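24 Aug 2023 – sim bench, Pleltthorpe

Back on the pepper-to-plate task with Ziad, and what a morning! We've got 139 demos saved, 61 of them mine, and I'm finally getting used to the gloves. Marwan wants the start poses shuffled more (fair enough, I'd got lazy and kept parking the hands in the same spot). Thumb tracking still drifts on the right side, so I recalibrate after every 6 runs – boring, but the replays look much cleaner. 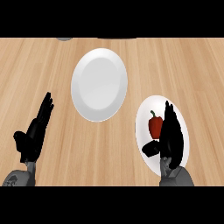 Pepper in the right-hand dish, other plate empty, neither hand gripping yet.

Suleiman, please don't merge the Tratau set until I've relabelled it! Still to do: left-hand-only runs, and ask Zainab about disk space.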